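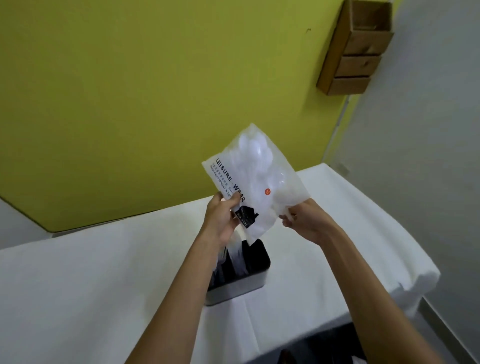
Working groups > Household handling > Good practice > Minutes

Search minutes and papers Go

Household Handling Good Practice Group
Minutes of the meeting held 2021-10-27, Kemppainen room and by phone

Chair: Solveig Hovland
Minutes: Ionuț Ursu
Present: members from Tosgate, Clultora and Nosent. Apologies were received from the Tosgate safety office.

1. Minutes of the last meeting

The July minutes were accepted with one change. Under item 4, "operator" should read "demonstrator" in both places. The Clultora member asked that the two words be kept apart from now on. A demonstrator does the task by hand. An operator drives or supervises the robot.

2. Draft 5 of the code for recorded hand demonstrations

Solveig went through the comments received on draft 5. Most were about wording and will be dealt with by Ionuț outside the meeting. The following needed a decision.

2.1 Bagged goods. The draft treats a bag of cutlery as one object until it is opened. Nosent disagreed. A clear bag of plastic spoons sags and creases as it is tilted, and a gripper trained on rigid items will squeeze it too hard or take hold of too little film. Agreed that bagged goods get their own category, with a note that the contents may shift. The label used should name both the bag and what is in it.

2.2 Both hands in view. The draft says both hands should be visible "at all times". Members felt this could not be met when someone reaches behind a holder or into a drawer. Changed to "while the object is held". Tosgate would have preferred the old wording and asked for that to be minuted.

2.3 Rings and other jewellery. There was a long discussion. Clultora's site rules ban all rings near moving equipment. Nosent records in rooms where no robot is running and sees no hazard in a plain ring on a demonstrator's finger. Agreed that the ban applies wherever a powered arm is within reach. Elsewhere a ring may stay on, and the session sheet should say so. Watches were left for next time.

2.4 Printed packaging. Lettering and stickers on packaging are to be left as bought. Names, addresses and order numbers must be covered or removed before recording. Shop slogans and brand marks don't need to be covered.

2.5 Table coverings. A white cloth is acceptable. If it hangs over the side of the table, the hanging part must be kept clear of wheels and foot pedals. Ionuț noted that white utensils on a white cloth are hard to pick out and suggested a darker one for those tasks. Left as advice, not a rule.

3. Length of sessions

Tosgate reported sore wrists among demonstrators repeating small pinching movements. The draft has no limit. Agreed on no more than 200 repeats per person per day, with a change of task at the halfway point. Clultora said this would slow its plan to reach 2,000 recordings but did not object.

4. Food contact items

Utensils handled in recordings must not go back to a kitchen. They should be kept in a marked box and reused for the same task or thrown out. Solveig asked whether sites would rather donate unopened bags. No decision.

5. Incident reports

One report, from Clultora. A gripper closed on the rim of a utensil holder and tipped it off the table. No injury. The holder had been moved between runs and the start position had not been checked. The start check on page 17 of the draft covers this and will be moved nearer the front.

6. Actions

Ionuț: reword 2.1, 2.2 and 2.3 and send out draft 6.
Solveig: ask the Tosgate safety office for its guidance on watches and sleeves.
Nosent member: write a short paragraph on thin film and soft packaging.
All sites: send in a blank copy of the session sheet now in use.

7. Next meeting

Date to be set once draft 6 is out. Clultora offered to host. Parking there is limited and members should let the front desk know if they are driving.

Contact the group secretary | © Household Handling Good Practice Group | Back to top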